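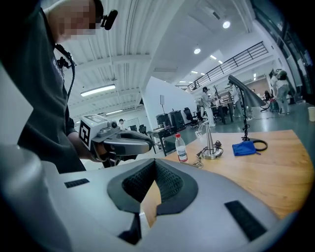

Page last changed: January 2024

Handout 4: Looking after the hand-held gripper pair

The Gavport bench uses two hand-held grippers, worked by one operator. Each has jaws with rounded fingertips, a handle, and a camera. The operator's gripper in view carries a white cube with a black-and-white square marker on its face and a smaller marker pattern on top. Software uses the markers to work out where the gripper is, so most of this handout is about keeping markers, cube and camera in the same relation to each other from one session to the next.

Read sections 1 to 3 before the lab. Section 4 is for the write-up.

1. Before switching on

Clear enough of the table to move both grippers without hitting a stand or catching a cable. Bottles and cups go to the far end.

Hold the gripper by the handle and try to twist the cube with two fingers. It should not move at all. If it does, tighten the screws under it and recalibrate (section 3). Do not tighten and carry on.

Check the marker faces under the room lights. Ceiling lights can put a glare patch on a glossy print, and a marker with a glare patch is read late or not at all. We print ours on matte paper. Wipe with a dry cloth only - alcohol lifts the ink at the corners, and the corners are what the detector needs.

2. Jaws and fingertips

Open and close the jaws 30 times, slowly. The travel should feel the same all the way. A rough spot usually means grit on the slide. Brush it out, then add one drop of light oil and wipe off the excess.

Fingertips wear on the inner edge first. Close the jaws on a strip of paper and pull. If the paper slides out, change both tips on that gripper, even if only one looks worn. Spares are in the drawer labeled Zumeck. Push each tip on until it seats, and check that the two meet level.

3. Recalibration

Needed after any of these: a loose cube, a new marker, a drop onto the floor, a camera taken off its mount.

Set the calibration board flat on the table. Start the Pornedik program and choose "pair". Move each gripper slowly over the board until the counter shows 54 views. Tilt it as you go; views taken from straight above add very little. Save under the gripper's own number.

If the reported error is above 2 pixels, discard the run and repeat it. A second bad result nearly always means a bent marker face.

4. For the write-up

Give the error before and after recalibration for both grippers, and say which parts were changed. The worked table in the Ghiță notes shows the layout we want. Attach the saved calibration file.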